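Kirnevar Laundry Handling Set – Data Card and Equipment Plan

Version date: 2023-10-28
Maintained by: Godinho, Kostasville site
Status: planning release, used for the next purchase round

Overview

This card covers the laundry part of the Kirnevar recordings and the equipment needed to extend it. The task family is moving clothes and cloth between a basket and a front-loading washer with a two-armed humanoid. Readers who only want the file layout can skip to Contents. 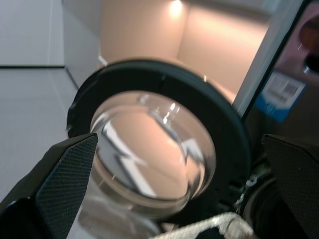
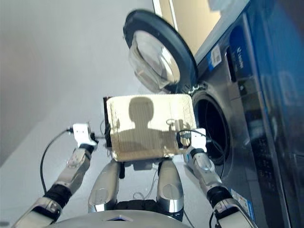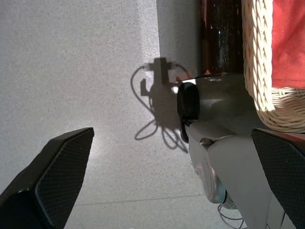
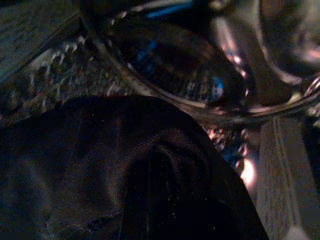

Sample views, in order: wrist, head, wrist, wrist. The head view shows the basket held beside the open washer.

Contents

Each episode folder holds one head stream, the wrist streams, joint states and a short text label. Streams are time-aligned at export. Episodes with a dropped stream are kept and flagged "partial" in the index. They count toward storage but not toward the episode target.

Target for the next release: 2,000 complete episodes.

Known conditions that affect purchasing

Lighting. Direct sun on the floor and in the basket produces hard shadows and clipped highlights. Wrist views into dark fabric are at the other extreme, with most surfaces in deep shadow. Budget for window shades before budgeting for new cameras.

Transparent parts. The door glass is curved and reflective. Depth readings on it should be treated as missing. No sensor upgrade is planned for this.

Cables. External cable loops at the wrists can pass close to the door and the basket rim. Spare cables are a consumable in this plan, and shorter routing clips are on the list.

Gripper pads. The textured pads are replaced on inspection, not on a schedule. Lint in the pad grooves is cleaned at the end of each shift.

Equipment list, next round

Gripper pad sets: 6
Wrist cable sets: 4
Spare wrist cameras: 2
Window shades: one set per recording bay
Baskets: at least two types, one rigid and one woven
Cloth stock: mixed colors, to include dark items and white items
Front-loading washer: one additional unit, different door size from the current one

The washer does not need a water connection. Recording covers loading and unloading only. Used units are acceptable if the door hinge and gasket are intact.

Cost handling

Pads, cables and cloth are charged to operations. Cameras and the washer are charged to capital and need a quote from Ladton or an equivalent supplier. Quotes older than the current quarter are not accepted. Shipping to Kostasville is listed as its own line – the May order folded it into unit price and could not be compared with the earlier one.

Not covered

Robot lease, floor space and operator hours are in the site budget. Labeling cost is tracked with the annotation contract. Folding and ironing tasks have separate cards.

Open items

- Confirm the depth of the second washer against the bay drawing before ordering.
- Decide whether the head camera needs a spare. The current plan has none.
- Check that shade brackets clear the arm workspace at full reach.
- Storage estimate to be redone once the share of partial episodes is known.

Changes to this card go through the Kirnevar tracker under the tag "laundry-equip".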